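About Hitby

Hitby writes planning and perception software for robot arms on lab benches. We started in June with one tool, a log viewer named Huldale, and the habit of distrusting demo videos, our own included. A video tells you a run went well once. We would like to know about the other 300.

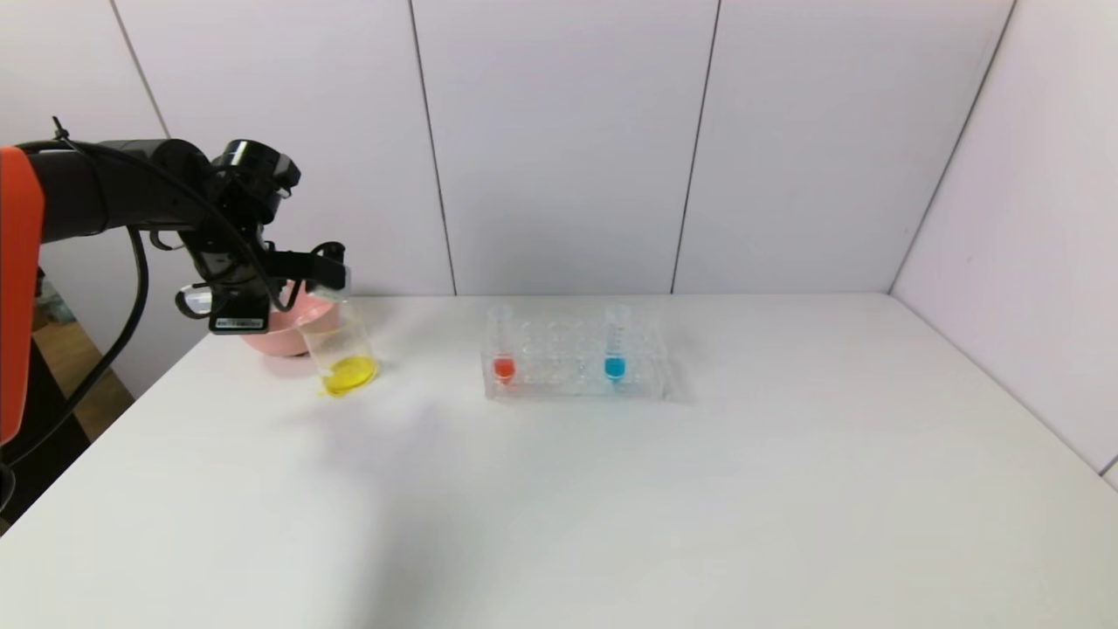
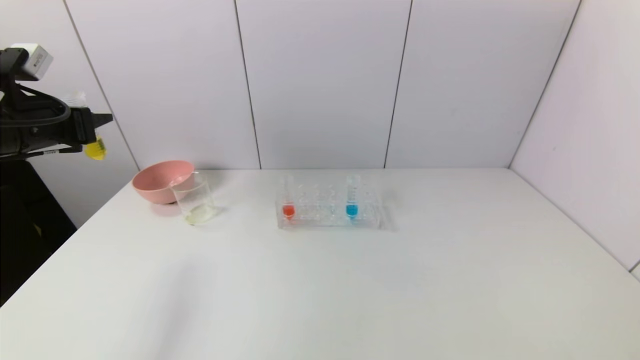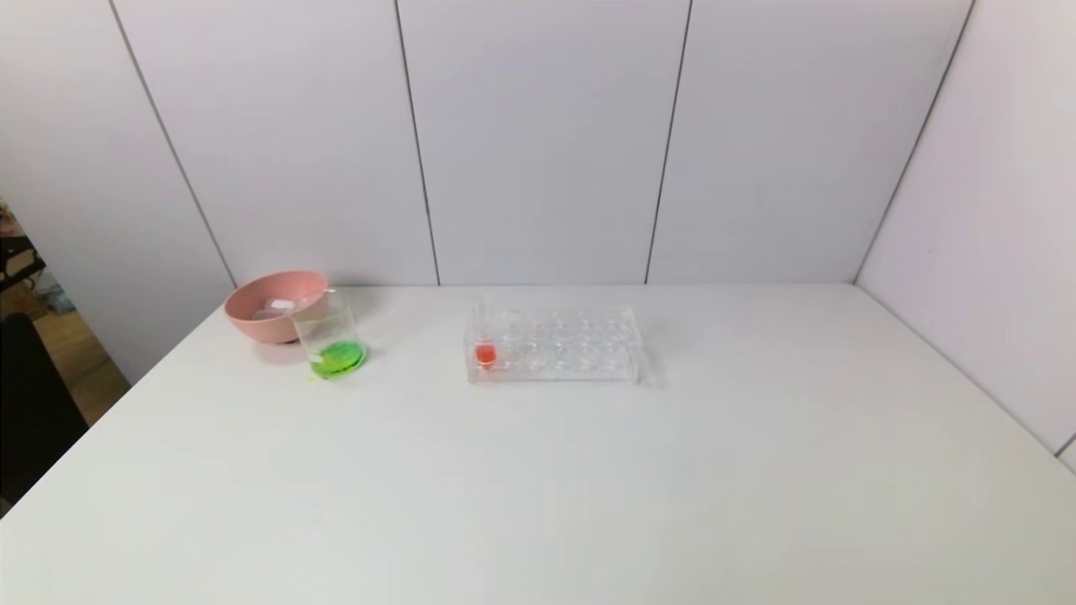

Our planner, Pallness, treats every success flag as a claim that still needs checking. The gripper closed, the joint angles match, the script says "done", and none of that tells you where the liquid is. In the first picture the arm has the beaker tilted by its rim and there is a small yellow spill on the table by its base, which a controller that reads only joint positions would never report. Clear glass is also hard on depth cameras, and we don't believe anyone who says they have solved it, so Pallness carries its doubt along and asks for another look before it commits to a grasp.

The perception side is called Yazıcı. Its test set has 3,000 logged runs, and 175 of them are failures we keep on purpose. The current release still gets 43 of those wrong. We print that number in the release notes and expect customers to ask about it.

We don't sell arms and we don't promise a lab without people in it. If a pipette and a patient technician would do your job better, we'll tell you on the first call.

Page updated 11 August 2025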